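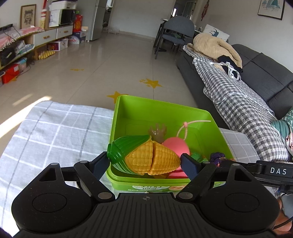
Search this site Enter keyword Go

About Turnport

Turnport is a sports therapy training school in Ernwood. We teach soft tissue work, joint assessment and return-to-play planning to people who already work in sport or intend to. The school was set up by Aiguo Wan, a physiotherapist who had spent most of a career with rowing and athletics clubs and wanted a course built on supervised treatment hours.

Courses

The main course is the Certificate in Sports Soft Tissue Therapy. It takes 900 hours, split between classroom teaching, home study and supervised clinic. Anatomy is taught first and examined before any student treats a member of the public. The second stage covers assessment, treatment records and the limits of practice, including when to refer a client to a doctor.

A shorter course in event-side care is open to coaches and club staff. It deals with strapping, cramp, heat illness and basic triage. It does not qualify anyone to treat injuries in a clinic, and the certificate says so.

Clinic

The student clinic is at 87 Aerts Road, on the ground floor. Appointments last 45 minutes and are supervised by a qualified tutor – one tutor to four treatment couches. Clients fill in a health form before the first visit. We see runners, rowers, climbers and a fair number of people with desk-related neck pain. In the last full teaching year students gave 2235 treatments.

Students also attend the Tundovdale hill race each November, where they work in pairs under a tutor in the finish tent. Attendance counts towards clinic hours.

Assessment

Practical exams are marked by two examiners, one from outside the school. The pass mark for anatomy is 70 out of 100. A student who fails a practical may resit it once without charge. Case studies must be typed and must not name the client.

Entry

Applicants should be 18 or over. No science qualification is needed, although those without one are asked to complete a reading list before term. Previous training is considered case by case – please send the syllabus as well as the certificate.

Filed under: The School, Sports Therapy Training, Student Clinic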